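3. Live chats around broadcast: the Flodenska case

3.1 Material

The broadcaster Pluvari ran live text chats alongside two of its drama series, Onsri and Steltau. Each chat opened at nine in the evening, as the episode ended, and a cast member answered viewers' questions for up to an hour. The chats were hosted by Flodenska, a streaming service that also kept the written logs. We were given the logs for both series, with user names replaced by codes. Together they hold 1,826 questions.

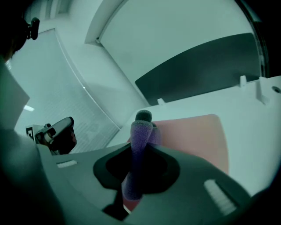
Figure 4. Hand-held gripper with foam finger, close view.

Questions could be sent in before the chat or typed during it. Of the total, 789 arrived beforehand through a form on the series page. The rest were live. Greetings, repeated posts and messages removed by the moderators had been taken out before the logs reached us, so we cannot say how many viewers wrote without asking anything.

3.2 Which questions were answered

Guests answered 429 questions in all. Those sent in beforehand were more likely to be picked, and they were mostly used in the opening minutes, when the moderator read from a prepared list. Once the list ran out, the choice passed to the guest, who could see the live queue on screen. 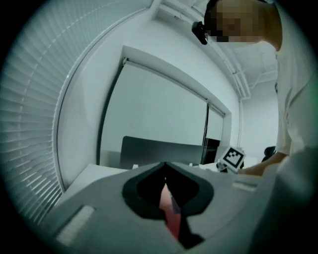 The change is easy to see in the logs. Prepared questions dealt with casting, locations and plans for the next series. Live questions were shorter and dealt with the episode just shown, often with a single line of dialogue. Guests on Onsri tended to take several of these together and give one reply. Guests on Steltau took them one at a time and left more of the queue untouched.

Plot questions about later episodes were common in both series. Most were passed over without comment. Where a guest did reply, the usual form was a polite refusal followed by a remark about filming.

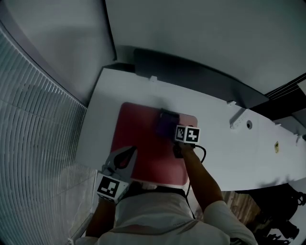

3.3 Return visits

User codes were kept the same from one chat to the next, which let us follow viewers across the season. Viewers who had a question answered came back for the next chat more often than those who had not. The difference was larger for Steltau, where fewer people took part in each session.

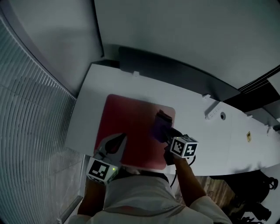
We treat this result with care. Keen viewers may write better questions and may also be more likely to return whatever happens. The logs give no age, region or viewing history, and a person who signed in from a second account would appear as a new viewer. Pluvari moved the Steltau chats to an earlier slot in January, and attendance before and after that change is compared in Section 4.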